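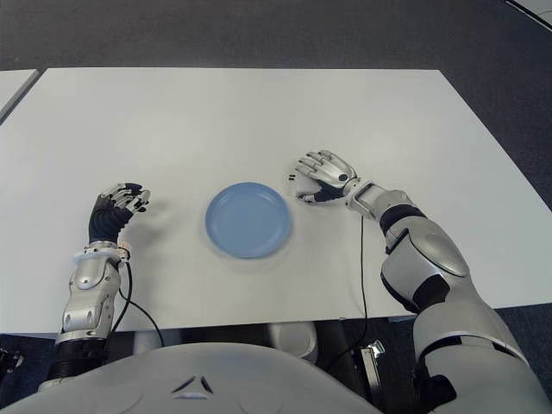 Zornura Tableware — Frequently Asked Questions

Last updated 11 August 2023

How are the plates sold?

Our everyday plates are sold in sets of four, or in pairs if you need only two. Single plates are possible when we have some left from an opened set. Please write to us before you order a single plate, so we can check the color for you.

Which colors do you have?

At the moment we have light blue, white and sand. The dark green was finished last November and we do not plan to make it again. If you already have dark green at home, many customers put it together with the sand color.

Will my new plates match the ones I bought before?

Nearly always. The glaze is mixed in small amounts and the light blue can come out a little warmer or cooler. On a white table you may notice it when you put an old plate and a new plate side by side. With food on them it is difficult to see. We cannot take this as a reason for a free exchange, but a normal return is possible.

Why does the plate have a raised rim?

The rim is low, so you can still cut meat or pancakes without hitting the edge with your knife. It holds a sauce or the juice of a salad. For soup it is too shallow — please look at the Ngui bowls, which have the same colors.

Can I put them in the dishwasher?

Yes. Leave a small space between the plates so they do not knock together. We advise the normal program and not the intensive one.

And the microwave, and the oven?

The microwave is fine. For the oven, you may use the plates to keep food warm up to 90 °C, but please do not bake on them. Do not put a plate from the refrigerator directly into a warm oven. Let it stand on the table first.

There are gray lines on my plate. Is it scratched?

Usually these are marks of metal from forks and knives, and they stay on top of the glaze. Put a little baking soda on a damp cloth, rub softly and rinse. If you can feel the line with your fingernail, it is a real scratch and it will not go away.

Can I stack them?

Yes, they are made for it. The foot under the plate is smoothed, but if you keep a tall stack we recommend a piece of felt or a paper napkin between each plate. The Cevero felt rounds in our shop have the right size.

My plate arrived broken. What should I do?

Please keep the box and send us a photo of the plate and the packing. We send a new one from our Tudgate warehouse and you do not have to return the pieces.

Can I see the plates before I buy?

You can visit the small shop next to the Tudgate warehouse. Not every color is on the shelf — ask at the counter and we will bring it from the back.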